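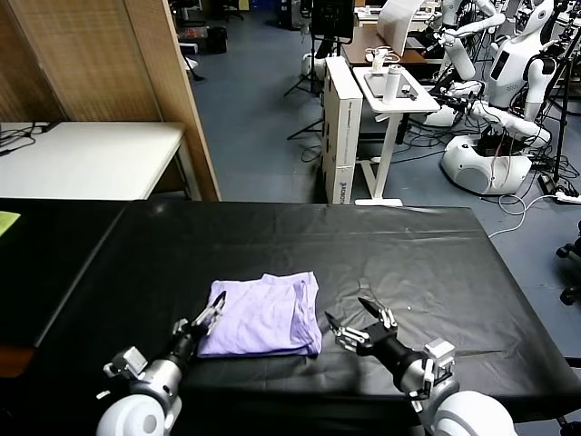

Folding room walk-through, Fekisville
Checked by Eun-seong Tak, 2024-07-21

Thank you all for keeping up with this sheet, I do read every comment, even the ones squeezed in sideways!

Table and cover

1. Black plastic sheet lies over the whole folding table. OK. It has its creases, as it always does, and I can live with those, but please smooth the big ones toward the back before you start.

2. Sheet wiped down before light colors. OK. Lavender shows every smudge, bless it, so do give the plastic a good wipe.

3. One garment on the table at a time. OK. The lavender one was out by itself when I came by.
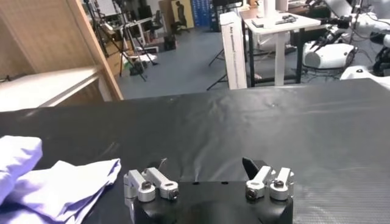 Floor and surroundings

4. Cables kept off the walkway. Needs attention. There's a tangle of black ones on the white side table, and I'd love to see them coiled and tied (the Brovik ties are in the drawer, help yourselves).

5. Tripod legs clear of the path. Please look again. They spread wider than you'd think, and we want 90 cm to walk through.

6. Shelving steady. OK, I gave it a gentle push.

Items 4 and 5 to be rechecked by the end of July, form 417.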